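Is the Sidow hand gripper kit worth it for home chores?

zondley_fan
I'm looking at the Sidow kit, the hand-held one you use to record chores so your robot arm can learn them. My arm is a Datosel. Does it cope with ordinary stuff around the house?
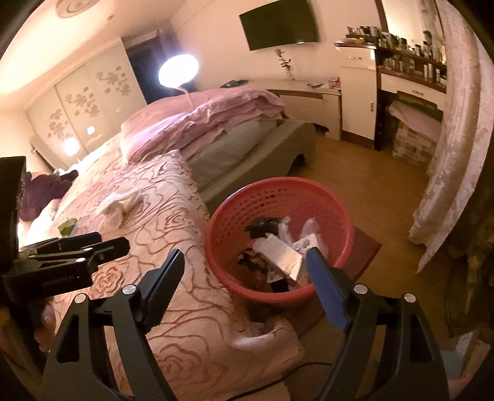 Fingers open at the rim of the trash basket, bedroom.

I like the blue pad, but is a thick rim asking too much?

oosthuizen8
I've had mine since April and I'd buy it again! Rims are fine if you come in slow - I do 10 takes per chore and toss the 2 worst. Mine did get heavy on the wrist, so take breaks.

gripes1000
get the Zondley, cheaper. never tried the Sidow though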